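Dranaro FAQ

Last updated 2021-08-18

Dranaro is a small message queue that keeps its data in local files. It runs as one process beside your application and speaks a line-based protocol over a Unix socket or TCP. These are the questions that come up most on the mailing list.

General

What does Dranaro guarantee about delivery?

At-least-once. A message stays in the log until a consumer acknowledges it. If the consumer dies between doing the work and sending the ACK, the message is handed out again. Consumers must be able to cope with seeing the same message twice. The message ID does not change between deliveries and can be used as a deduplication key.

Why not exactly-once?

The queue cannot know whether your side effect took place. Storing the message ID in the same database transaction as your own data gives you the same result, and the queue does not have to be involved.

Is ordering preserved?

Within one channel with one consumer, yes. With several consumers on a channel, messages are handed out in order but may be acknowledged in any order. A redelivered message goes back to the head of the channel. Use one channel per key if strict order matters.

How does it relate to Utex?

Utex is the storage library underneath. It handles segment files, checksums and recovery after a crash. Dranaro adds channels, leases and the network protocol. You can link against Utex directly if all you need is an append-only log.

Installation

Which platforms are supported?

Linux and FreeBSD on 64-bit machines. It builds on macOS, but fsync behaves differently there and we do not test durability on it. There is no Windows port.

The build stops with "utex.h: version mismatch".

You have an older Utex in your include path. Remove it, or pass --with-bundled-utex to configure. The bundled copy is linked statically and does not touch the system one.

Can I upgrade without draining the queue?

Yes, from any release after April. Stop the server, replace the binary, start it again. Segment files are converted when they are first opened for writing. There is no way back after that, so copy the data directory first. Releases before April used a different index format and must be drained.

Configuration

What is the default lease time?

40 seconds. If no ACK or TOUCH arrives in that time, the message becomes available again. Set lease_seconds per channel if your jobs take longer. Sending TOUCH from the worker is usually better than a very long lease, as a dead worker is noticed sooner.

How many times is a message retried?

4 times by default, then it is moved to the channel's dead-letter file. Use dranaro-ctl requeue to put it back. The attempt counter is reset when you do this.

What does sync_mode do?

"always" calls fsync before each PUT is confirmed. "batch" groups writes that arrive close together and confirms them after one shared fsync. "none" leaves it to the kernel. The first two lose nothing that was confirmed, provided the disk is truthful about its cache. "none" can lose confirmed messages on a power cut, though a crash of the process alone is harmless.

Is there a limit on message size?

The payload is limited by max_payload. A PUT above the limit is refused with ERR 79 and the connection stays open. For large data such as images or video, store the file elsewhere and queue its path.
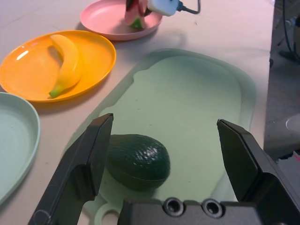

Does the payload have to be text?

No. The header line is text, the payload is a counted block of bytes. Dranaro never looks inside it.

Troubleshooting

Disk space is not released after messages are acknowledged.

Space is released one segment at a time. A single unacknowledged message keeps its whole segment on disk. Run dranaro-ctl oldest to find it. In most cases it belongs to a channel that no longer has a consumer.

Consumers connect but receive nothing.

Check that the channel name matches exactly, as names are case-sensitive. A RESERVE on an unknown channel creates it and waits. dranaro-ctl channels lists every channel, including ones made by a typing mistake.

The server will not start after a crash and reports "torn record".

A torn record at the end of the newest segment is normal and is trimmed without help. The message only appears for an older segment, and then it means damage on disk. Run utex-check with the server stopped. It copies the readable records to a new segment and leaves the old file in place.

Can I put the data directory on NFS?

No. Locking and fsync are not reliable enough on it.

Related projects

Nautiyal is a client library for C and Python with reconnection and TOUCH handling built in. Bruststead is a read-only web monitor for Dranaro. Both have their own issue trackers, so please report bugs there.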